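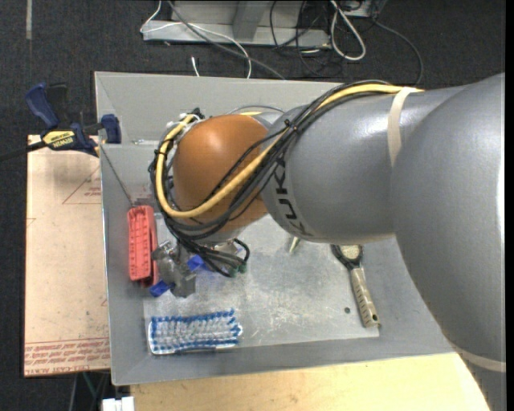
The owner of Milalum Motors was already pouring coffee when I came through the door, and she kept pouring, for me and then for the two customers by the window, before she finally sat down. Her used car lot is on the east side of Pirstead, right where the road bends toward the river, and she has been selling cars there for nine years.

"I started with a folding table and a phone that only worked if you stood near the fence," she told me, laughing. "People bought from me anyway! I think they felt a little sorry for me."

These days there are 77 cars on the lot, most of them small sedans and family wagons, and she can tell you something about nearly every one. I asked what buyers want most right now, expecting to hear about heated seats or big screens. She shook her head.

"They want to know what the payment is. That's the first question, nearly every time. Then we get to talking, and I find out they drive 80 miles a day, and well, now we need to talk about gas."

She is proudest of her winter check, which costs $169 and covers the battery, brakes, belts, tires and wipers. She brought it in last April, of all months, after a long cold spell had sent a string of dead batteries her way.

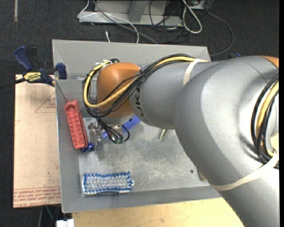 A silver-gray arm with an orange wrist joint over a shallow gray tray.

We wandered outside after that, coffee in hand, and she stopped beside a little blue hatchback she has nicknamed Yen. It came in on trade from a retired mail carrier over in Prirstead, with every oil change receipt in a shoebox.

"I'd take a shoebox like that over a shiny coat of wax," she said. "You open it up and there's the whole life of the car. I sat and read it at lunch."

Does she ever talk a customer out of a sale? She thought about that for a while — long enough that I nearly asked something else.

"Sure I do. A young couple wanted a pickup last month, and they had a baby coming and nothing to haul. I sent them home to measure the car seat. They came back and bought a wagon."

The lot will close early over the holidays, and she plans to spend the time off fixing her own car, which has been making a noise since the fall.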